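The Serkudow Tapes: A Radio Archive Finds Its Listeners

For most of its working life, the Serkudow Broadcasting House kept its music in a basement. The building had three studios, one of them large enough for a dance orchestra, and between the late 1960s and the early 1980s almost every band of any standing in the region passed through it. They came to record for the evening program, were paid a flat fee, and went home. The tapes were labeled, logged and sent downstairs.

A selection from that basement has now been issued by De Smet as a set of 2 long-playing records with a printed booklet. It draws on 149 surviving reels, transferred over three winters by the archivist Hamdia Beyene. The set is titled Evening Program, and it is among the most rewarding collections of regional dance music to appear in recent years.

The orchestra at the center of the story is the Dratham Star Band, which took its name from the hotel where it played every weekend. Its members were salaried musicians with fixed hours, and the repertoire was expected to please hotel guests as well as local dancers. Waltzes and boleros filled the early part of the night. The later sets were looser, built on long vamps for electric organ and two saxophones, with a drummer who seldom played the same figure on both halves of a bar. It was the later repertoire that the band brought to the radio.

Of the 4 sides in the new collection, the first belongs entirely to the Star Band. The opening track, a slow instrumental in six, begins with an organ phrase that is repeated eleven times before any other instrument enters. When the saxophones arrive they are slightly sharp, and the effect is bracing. The engineer placed the drums far from the microphone, as was common practice in the house, and the result is a broad, dry sound in which the cymbals can barely be heard and the floor tom appears to come from the next room.

Beyene began work on the collection in February, in an unheated storeroom, with a single playback machine on loan from the university. The house had closed some years earlier and its contents had been divided between two public bodies, neither of which had a full inventory. The original logbooks listed titles, durations and fees, but performers were often entered only as "orchestra" or "group with singer." Matching names to recordings required interviews with former musicians, many of whom had not heard their own sessions since the night of broadcast.

"They remembered the fee and they remembered the piano," Beyene writes in her introduction. "The piano had a broken key in the upper register, and every pianist had worked out a way around it. In several cases that was how we established which studio we were listening to."

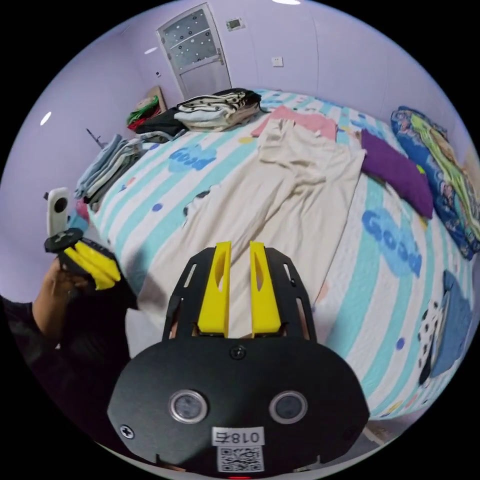

The condition of the reels varied a great deal. Station policy allowed tape to be reused after two years, and many sessions survive only because a clerk neglected to send them back upstairs. Others were recorded over in part, so that a song may break off in its second verse and give way to a crop report. One such fragment has been kept in the collection, at the end of the second side. It lasts less than a minute and contains the only known recording of the singer known as Little Tarkance, whose voice is high, unhurried and very close to the microphone.

The decision to include it was debated at some length. De Smet has generally favored complete performances, and its earlier releases in this field were edited with a firm hand. Beyene argued that an archive of this kind is made up of interruptions, and that listeners should be given at least one of them. Her view prevailed, and the fragment has already drawn more letters than any other item on the set.

The third side turns to the smaller groups that appeared in the second half of the 1970s. By then the hotel trade had declined and the larger orchestras were difficult to maintain. Guitar bands took their place, usually with four or five members and borrowed amplifiers. The playing is less polished, and a few of the tunes are plainly adapted from film songs that were popular at the time. Yet the best of these recordings have a drive that the orchestras did not attempt. A fast two-chord number credited to a group of railway employees is the strongest performance here, with a bass line that pushes ahead of the beat from start to finish.

Not everything is at the same level. The final side is given over largely to vocal duets with string accompaniment, and the arrangements rely heavily on a single device — a rising figure in the violins before each chorus. Heard one at a time on an evening broadcast, these songs must have been agreeable company. Heard in sequence, they blur. A different running order, with the duets distributed among the instrumentals, would have served them better.

The transfers themselves are excellent. Noise reduction has been applied sparingly, and the hum of the studio's mains supply remains audible in quieter passages. Where the tape speed was found to be incorrect, it has been adjusted against the station's tuning tone, which was recorded at the head of most reels. Readers with an interest in such matters will find the procedure set out in an appendix.

The booklet runs to 97 pages and deserves separate mention. It reproduces extracts from the logbooks, the text of the house rules for visiting performers (no smoking near the machines, no shoes with metal heels in the large studio), and full transcriptions of six interviews. The notes on individual tracks are brief and factual. Composers are named wherever they could be traced, and the publisher has set aside a share of receipts for those who have yet to be identified.

A second collection, devoted to religious and ceremonial music from the same basement, is in preparation. The reels for that volume are said to be in poorer condition, and no date of issue has been announced. Former employees of the house who hold logbooks or program sheets from the years before 1972 are invited to write to the archive through the publisher.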